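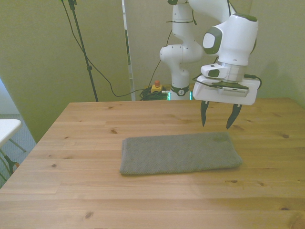
Leonidas Galanis
I'd put the table at the top of your list and the second camera at the very bottom, Kosmas, and I say that as somebody who did it the other way around and regretted it for a whole winter. You can get a good deal of towel folding done with one camera that stays where you put it. You can't do much with a table that shifts when the arm stops short. What's the total you have to work with, and does it include the arm?

Kosmas Moschos
Posted Apr 28, 2025
Thanks, Leonidas, and thanks to everybody who wrote in over the weekend. I read it all twice, once with coffee and once with my wife looking over my shoulder (she has opinions about spending, most of them better than mine).

No, the arm is separate, thank goodness. Economou is paying for that out of the main equipment money, gripper included. What I have to plan is everything that goes around it, and for that I've been given $2,000 and not a penny more until the fall. My draft comes to $1,970, so you can see how much room I left myself! Going through it in order:

1. Table. I have the big pine one down at $349 from Skerketti, delivered. I know metal would be stiffer, but I like wood, I can drill into it, and if a finger comes down too hard I'd much sooner have a dent in a pine board than a bent fingertip. The towels lie nicely on it too, and a gray towel on pale boards is easy to pick out. 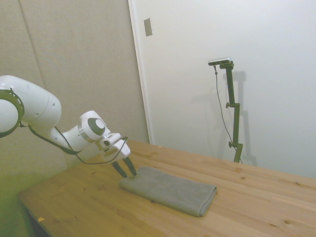

2. Cameras and stands. This is where most of the money goes. Two cameras, two stands with clamps, and the cables for both. I want one view from the side and one from higher up, so the fingers don't hide the corner from both at once.

3. Towels. Five of them, all the same gray, bought together. My thinking is that if they come from one batch they'll behave alike, and we can worry about other fabrics next year.

4. Spare fingertips from Cinach, one set.

5. Cable clips, tape, a shelf for the controller, odds and ends.

That's the lot. Please be as picky as you like, I would much rather hear it now than in June.

Zoi Karamanlidis
Lovely clear list, and I can tell you've enjoyed making it :) But I'm going to be the grump about number 3. Towels are the cheapest thing on there and you've bought the fewest you could get away with! They change as you use them. Ours went soft and a bit fuzzy, and a folded edge that had been thick and easy to find got floppy. I'd want a couple of dozen, and I'd want some thin ones and some thick ones from the start.

I also disagree with Leonidas about the second camera, sorry Leonidas. When the fingers are open and right over the corner of the towel, one view can leave you guessing whether they're touching the fabric or still a hair above it.

Leonidas Galanis
No need to be sorry, we've been having this argument since the old Voltura days and I expect we'll be having it in the retirement home. My point is only about the order of buying. Get one camera, fold towels for a month, and see what you're missing before you pay for the second. If it comes out that Zoi was right, I'll say so here in capital letters.

Gyula Takács
Where is the stop button going? I don't see anything on the list for mounting it. If it sits on the floor by the base with the cables, you have to bend down to reach it, and the person you most want to reach it will be standing on the other side of the table with a towel in each hand. A bracket costs very little. Put it at the front edge, at hip height.

I'd also take the $30 you have left and spend it all on cable management. I mean that.

Kosmas Moschos
Gyula, you've got me there, the bracket wasn't on the list at all and now it's the first line on it. I think it can come out of odds and ends if I give up the nicer shelf.

On the towels, Zoi wins. I went back and looked at what I'd be asking the arm to do, and most of it happens at one corner.
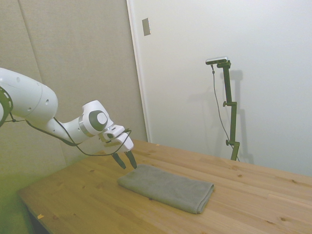

If that corner is thick and tidy every single time, I'll learn very little about the ones our customers send in, which are neither. So I'm going to ask for a mixed lot - thin, thick, and a few that have already been through the wash. Lambros Gkikas has offered me some retired hotel ones for the price of the postage, which helps enormously.

The second camera I'm still torn over. I do see the sense in waiting, Leonidas, but if I don't spend the money this year I'm not at all sure I'll get it next year, and that's a kind of planning none of the catalogs help you with. For now I'm leaving both in and ordering the table first. If anyone knows whether Skerketti will drill the holes for the base before they ship, please shout, because I asked them on the phone and got two different answers.

Zoi Karamanlidis
They wouldn't for us, but that was a few years back. Send them a drawing and get the yes in writing.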